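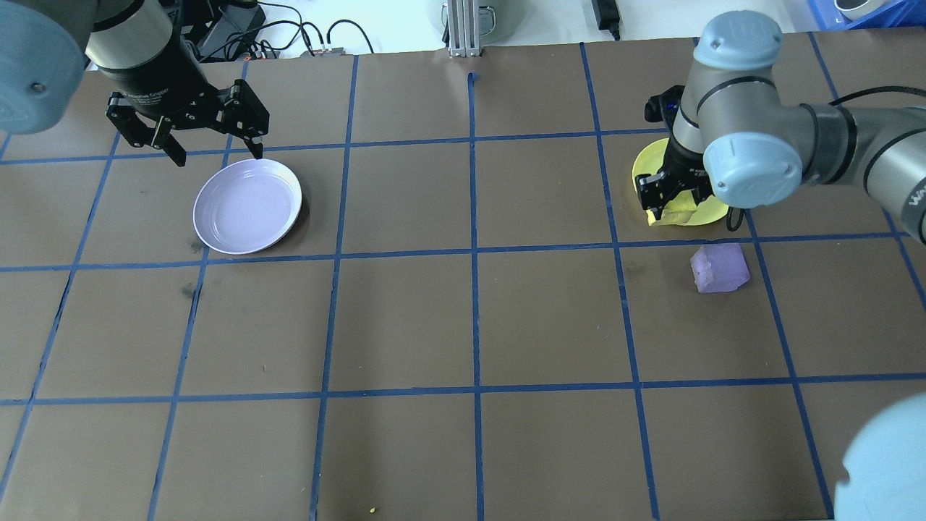
Figure 1. The table grid, with the lavender plate and the yellow plate in the second row.

Laying the Table: a report on squares, tape and where plates ought to go
Brittany MacLeod, McIntyre workshop module, October

1. What I set out to do

The module handbook asks for "a modest practical question, thoroughly answered". Mine was whether a table marked out in squares makes it easier to say where a plate is. My supervisor described this as modest enough.

The background is a disagreement in our group over the word "left". We had been writing placement notes for the Hisum exercise in ordinary English, and ordinary English did badly. One note read "plate a bit left of where it was before", which is a fine sentence if you were there before. The group that inherited our notes had not been there before, and told us so at some length.

2. The surface

The top is covered in brown paper and the lines are blue tape. I wanted to draw the grid in pencil, which is cheaper, but pencil on brown paper can be seen by me and by very few other people. The total spend came to 247 pence over my allowance, all of it on tape, and I have filled in the form.

I used a steel rule for the lengthwise lines and my own good judgement for one of the crosswise ones. The difference showed. I took up the one done by judgement and laid it again with the rule. Taking tape off paper is slow work if you would like to keep the paper.

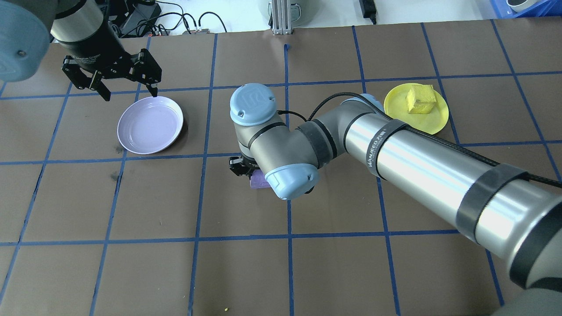

Squares are named by row and then column, counting from the far edge and from the left. I tried letters for the columns first, as on a chessboard, but people read them out over the noise of the room and B, D and E are the same letter when a fan is running. Numbers were better. Two numbers in the wrong order were still a problem, so the final version of the notes says "row" and "column" in full every time, which makes them dull and correct.

3. The things on it

I chose plates because they are round and the squares are not. A square object in a square cell tells you straight away whether it is in or out. A plate can be in the cell in spirit while its rim is over the line, and I wanted to know what people would do about that. The plates are a pale lavender one and a yellow one. I also used a crumpled yellow cloth and a see-through purple block. Putting the yellow cloth on the yellow plate was my idea and I stand by it, although three readers of the draft notes missed the cloth altogether.

4. The notes

Each note gives the object, the square, and whether it is on top of anything. We wrote 405 of them. The older notes, in ordinary English, came to 1,340 words for a single session, much of it "slightly".
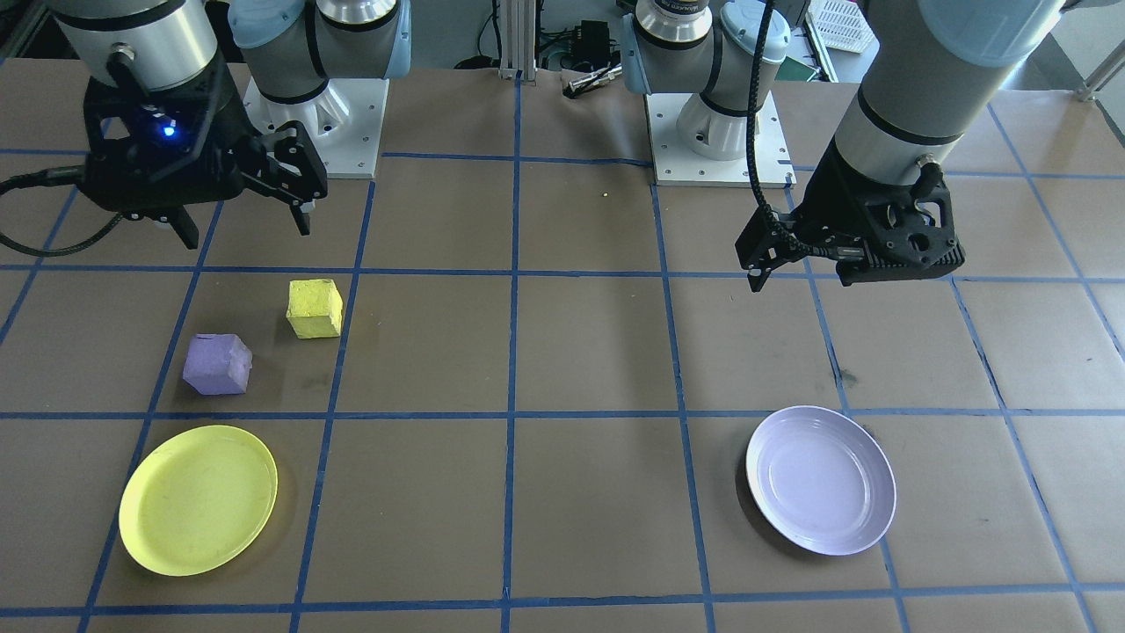
I gave both sets to 10 people from the Zasar group, who had not seen the table, and asked them to sketch the layout from each. The sketches from the grid notes mostly agreed with one another. The sketches from the older notes agreed that there was a table.

The rim question was settled by vote. A plate belongs to the square its middle is in, and if the middle is on the tape you move the plate. I had written two pages on partial squares before the vote and they are now Appendix B, where I doubt they will be disturbed.

5. What went less well

Paper marks. By the end of a session a clean sheet has picked up smudges, and a smudge near a line catches the eye more than the line does. I would change the paper sooner next time.

Side table. I drew up a very tidy system for the main surface and none at all for the one next to it, and things that leave the grid have to go somewhere. Wodik, our partner group, suggested taping that one too.
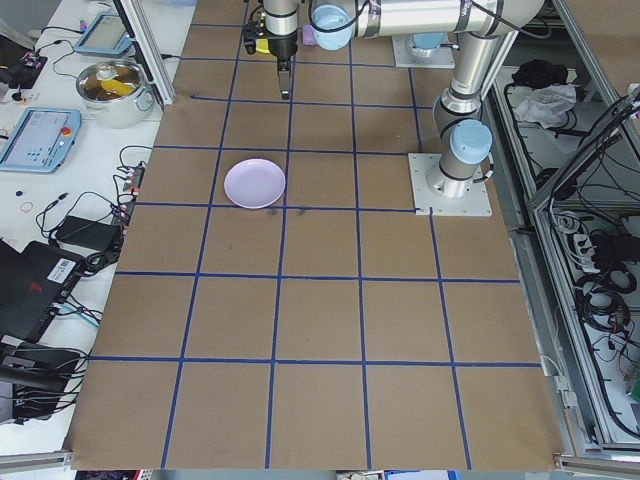 Corners were also harder than I expected. Where two strips cross there is a double thickness, and a small block set down on it rocks. I tried cutting the crosswise strips so that they only met the long ones at the edge, and gave up after one row.

6. If I did it again

I would write the row and column numbers on the tape itself, at both ends, so that a person coming in from the other side would not have to walk round to start counting. I would also order more tape, and fill in the form first.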